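Ticket: Place-setting policy, success rate lower than in last report
Project: Teltstead tabletop, wrist camera input only
Opened by: Bảo Âu
Opened: February 7, 2022
Status: open

Problem. The policy trained on 48 demonstrations scored well on the old layout. On the new layout, with two plates on the pink placemat and a fork and knife on either side of the blue one, it misses the bread grasp too often. Training ran for 3000 steps, same as before. No change to the controller.

Checked so far:
Camera calibration redone, error within limits.
Gripper opening command matches the measured width.
Action log has no dropped packets.

A frame from the wrist camera with the blue plate behind the left rod, bun on the left and the brown piece on the right:

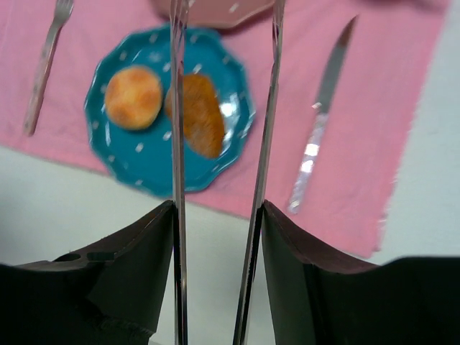 Hamidreza Bahrami: Before you retrain, look at the glare. We had the same thing on Stiltov in June and the keypoint head locked onto the bright spot. Can you run the 9 worst trials again with the brightness augmentation on and post the numbers?

Ran them. The keypoint still drifts to the right of the bun in most of the trials, so glare may be part of it but I don't think it is all of it. My other guess is the second bun. The pink plate holds a domed roll that looks a lot like the one on the blue plate, and when both are in view the target heatmap has two peaks.

Next test is to crop the input to the nearer plate and leave the weights alone. A wider view of the same layout has both plates in it,

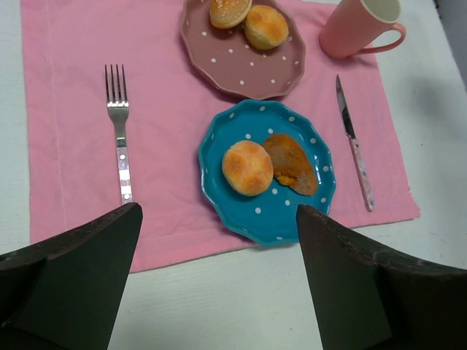
and the crop has to drop the far one without losing the knife handle, which the policy needs for its keep-out zone. I will do 100 trials with the crop and 100 without — same seed, same start pose — and attach both logs to this ticket.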